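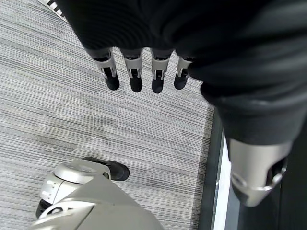

Figure 3. Robotic hand with black fingertips, seen above pale carpet.

4. Why beginners stopped coming

4.1 Who left and when

Of the 204 adults who signed up for the beginner self-defense course at the two clubs, 25 did not return after the first class. We treat this group separately from those who left later, because their reasons were different and because most of them had done very little of the actual training. They had warmed up, practiced a basic stance, and spent the rest of the hour on breaking a wrist grip. None had yet done any work on the ground or with pads.

The people who left after the first class were not clearly older or less fit than the others. They were a little more likely to have come alone. At Gremden, where the class is held upstairs and there is a long wait in the corridor beforehand, several said they had felt out of place before they even got onto the mat. At Jotcombe people walk straight into the training hall, and this complaint did not come up.

Later departures were spread through the course, with a rise after the fourth week. In both clubs this is the week when students first practice against a partner who is allowed to resist. Instructors had expected the rise, and one of them, Xolani Khumalo, had already been pairing newer students with experienced ones for these drills before our study began. We did not ask him to change this.

4.2 Reasons given

Students kept a short diary after each class, and we collected 584 entries in all. The entries were read by two people, who sorted them by topic and then compared their lists. Where they disagreed, the entry was discussed until one label was settled on. An entry could carry more than one label.

The most common complaint was about time. Travel, late finishes and child care were all mentioned, and these came up as often among people who stayed as among people who left. We therefore do not think lack of time explains much on its own. People who enjoyed the classes seem to have found a way to attend.

Soreness was the next most common topic. Wrists and forearms were named most often in the early weeks, then hips and shoulders once falling practice started. Few students described an injury. Most described stiffness the next morning, and some of them took it as a sign that they were doing something wrong. At Gremden the instructor talked about soreness at the end of the first class. At Jotcombe it was left for students to ask. Entries that worried about soreness were more common at Jotcombe, although the two groups also differed in age and we cannot separate the two effects.

A smaller set of entries dealt with the partner drills. Here men and women wrote about different things. Women more often wrote that a partner had gone too easy on them and that they could not tell whether the technique worked. Men more often wrote that a partner had gone too hard, or that they had used too much force themselves and felt bad about it. Both kinds of entry became less frequent once students had been through the drills several times and had learned to say "lighter" or "harder" aloud.
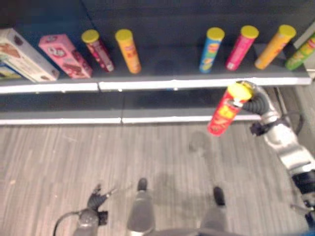
Figure 4. Shelving with snack boxes and chip cans on the top shelf.

4.3 Confidence and staying on

Confidence was measured with the Kinon questionnaire at the start, in the middle and at the end of the course. It takes a few minutes to fill in and asks how sure the person feels about noticing trouble early, leaving a situation, speaking firmly, and using physical skills if there is no other choice. We report the first three items together as "avoidance" and the last as "response."

Students who stayed to the end gained on both parts. The gain in avoidance came mostly in the first half of the course and then leveled off. The gain in response was slower and was still going up at the last measurement. In the middle of the course, response scores dipped at both clubs. The dip falls close to the start of resisting drills, and we read it as students finding out that a grip release which works on a helpful partner may fail on one who holds on.

The dip matters for retention. Students whose response score fell by the middle of the course were more likely to leave in the weeks after it. Students whose score fell but who had a regular training partner mostly stayed. This is a small group and the finding should be checked elsewhere, but it fits with what the instructors told us. Zoia Kobzar, who teaches at Jotcombe, said in her interview that she can usually tell who is about to quit – they start standing near the wall and wait to be picked.

4.4 Length of the practice block

Both clubs followed the Duman lesson plan, which sets aside 40 minutes of each class for partner practice. In the classes we observed, the time spent practicing was often shorter. Talking, demonstrations and changes of partner took up the difference. When the block was cut short, it was nearly always the last drill that was dropped, and in this plan the last drill is the one where students move away and leave by the door.

We did not set out to study this and have no score for it. Still, several late entries mention that the student had never practiced leaving, only escaping the hold. Instructors who use the plan may want to run that drill first now and then.

4.5 Limits of this part of the study

Diaries were voluntary, and students who left early wrote the fewest entries. Those who did not return after the first class were reached by phone, and a few could not be reached at all. Their reasons are missing from section 4.2. Both clubs are in small towns and charge a low fee, so the results may not hold for private gyms, where students pay in advance and may keep attending for that reason alone.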